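Handico Laundry: Frequently Asked Questions

How do I book a collection?
Ring the shop or fill in the form on our Contact page. We collect between 8am and 6pm. If you live in a flat, please give us the entry code when you book.

How long does a wash take?
Bags collected before noon come back in two days. Duvets, rugs and curtains take longer, and we will give you a date when we pick them up.

Is there a minimum order?
Yes, 6 kg. Smaller loads are welcome but are charged at the 6 kg price.

Can I choose the detergent?
We use Werard as standard. Ask for Quintana if you need one without scent. There is no extra charge.

Do you iron shirts?
Yes. Choose "Wash and Iron" on the form. Shirts come back on hangers unless you ask for them folded.

Will bright colours run?
New towels and fleeces in strong colours can lose dye in the first few washes. Put them in a separate bag and mark it "colours". We wash these at 30 degrees.

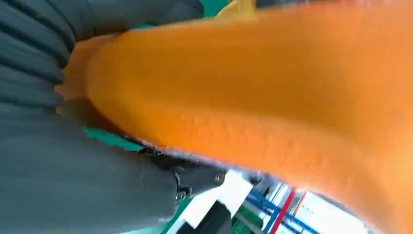 What if something is lost or damaged?
Tell us within two weeks of delivery and keep the ticket. Claims are handled by Vasylyna Hladun at the Iron Street shop.

Are you open on bank holidays?
We close for both of the May bank holidays and reopen the next morning.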